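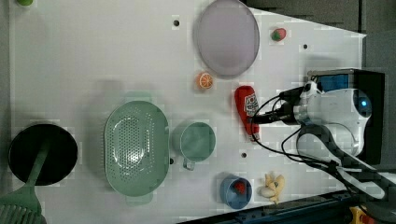 4.2 Orientation and the grasp gate

Vemell plans each pick from two sources: an overhead view, which decides where an object is, and a wrist view, which is supposed to decide how it should be held. The division looked tidy in the proposal. In practice the overhead detector is sure of itself at all times, and the wrist detector is sure of itself only when the arm has stopped moving, by which point most of the decisions it was meant to inform have been taken.

The trouble is sharpest with bottles. A bottle has a long axis, and our first orientation estimator, inherited from the Prirkari code base, found that axis reliably. It did not care which end was which. A planner told that an object lies along a line will pick an end with perfect confidence, and ours picked the wrong one often enough for us to stop calling it noise. We therefore added a directional head to Hastel, the perception module, trained on 936 hand-labelled wrist frames. Titilayo Ogbonna did the labelling, and then did a good part of it again when we changed our minds about what "up" meant. 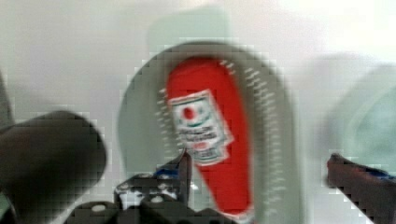

Blur was the second difficulty. During the approach the wrist frames smear, and the directional head responds by flipping its answer from one frame to the next. Averaging the answers gave a bottle pointing sideways, a compromise acceptable to no one. We replaced the average with a gate. Each frame receives a sharpness score over the object mask, frames below the threshold are dropped, and the remaining votes are held in a window of 600 ms. If the window holds no clear majority, the arm pauses at the pre-grasp pose and looks again. After three such pauses the planner gives up and logs the attempt as undecided, a category we had hoped to leave out of the paper.
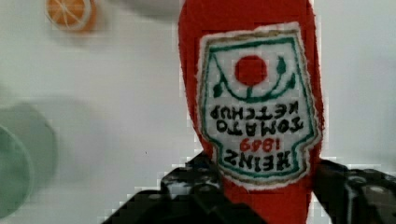 The gate settles direction but says nothing about whether direction matters to the grasp. For this we keep a small table of preferred contact regions, expressed in the object's own coordinates and not in the camera's. The distinction sounds pedantic until the object is seen the other way up. In Figure 4 the ketchup bottle is inverted in the wrist view, label and lettering included, and the fingers meet it at the neck, at the bottom of the image. A rule written in image coordinates would call that the base. Hastel's earlier version did exactly this, and passed all its unit tests, every one of which used upright bottles.

We ran 900 pick attempts with the gate enabled. Of these, 260 triggered at least one pause. We had expected clutter to be the cause and wrote a paragraph saying so, since deleted. Most pauses came on approaches in which the wrist turned late, so that the only sharp frames available were the ones showing the least of the object. Moving the wrist rotation earlier in the trajectory is a planner change of four lines, and it is left to Section 5 because it took us a month to find.

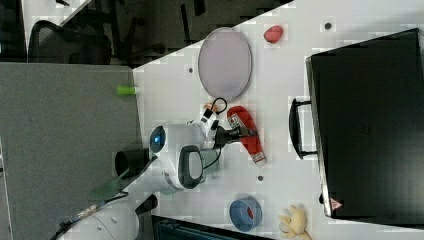

Teresa Kavanagh, reading a draft of this section, objected that the pause was doing the work and the voting very little: an arm that stops and takes one good look would, she suggested, score nearly as well with half the code. We think the objection is fair. The ablation in Section 4.3 removes the window and keeps the pause, and readers who share her suspicion may wish to go there directly. The gate remains in the released version, partly for the fast approaches where stopping is not an option, and partly because the Noonan scheduler now depends on its log format.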